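In praise of the bare table

My favorite thing in my apartment has nothing on it. It is a pale table pushed against a pale wall, and every evening before bed I clear it completely: mail, mugs, the charger, the bowl of keys that used to live there on the grounds that keys have to live somewhere. The keys moved to a hook. They've been very happy there and so have I!

I picked up the habit from Maja Duda, who taught the bookbinding class I took one winter at Salinas, the little workshop behind the bus station. Maja had one rule, and she repeated it so often that we started saying it along with her: the table is a tool, so put it away clean. We'd arrive on Saturday morning to long white surfaces with nothing on them, and I can't tell you how much I wanted to work the second I walked in. Home was a different story. At home I had to excavate.

People argue with me about this. My friend Bogumił Zalewska keeps what he calls a living desk, and he'll defend it for as long as you let him. He says the piles remind him what he's in the middle of. I believe him, and I've seen him pull the right receipt out of a stack in 2 seconds flat. But I've also watched him eat dinner off his knees for the whole of December, and I think a table that can't take a plate has stopped being a table and turned into a shelf with better posture. 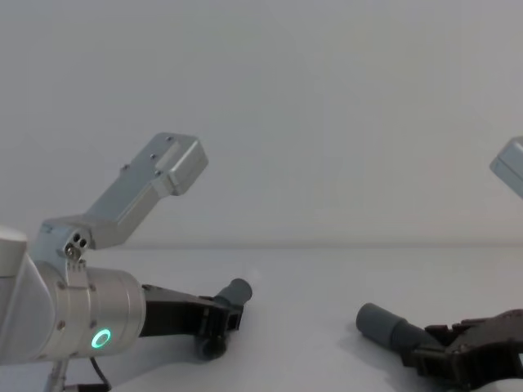
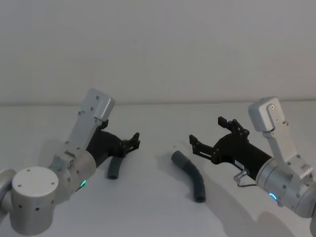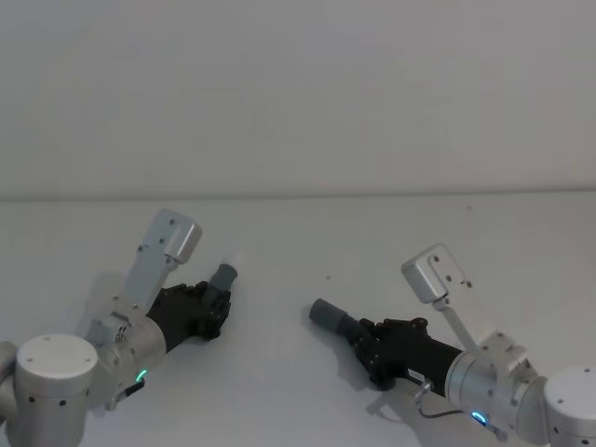
What I love most about a clear surface is how much attention it gives to whatever you do put on it. On a crowded bench a piece of hose is one more bit of clutter, and you'd move it to get at the tape. Set a couple of dark gray ones out on plain white, like the rubber hoses in the middle picture, and suddenly you notice the curve in them. The same goes for a lemon, or a single sock you're about to darn. I've had better ideas looking at one thing on an empty table than I ever had looking at forty things on a full one.

Color matters too, I think, and pale is the way to go. I know dark wood is handsome – my grandmother had a Farkton sideboard I'd have walked across the country for – but dark wood hides crumbs, dropped pins and black thread, and I'm always dropping black thread. On a light matte top you see all of it. Matte is important! I had a glossy one before, and the lamp bounced straight up into my eyes the whole time I was sewing.

And leave the wall behind it alone, if you can stand to. I took down the pegboard over mine last spring and expected to miss it. The scissors went into a drawer, the calendar went to the kitchen, and I still haven't patched 2 of the screw holes.

It takes me less than 30 seconds to clear the table now. The first night it took most of an hour, and I found a library card I'd already paid to replace.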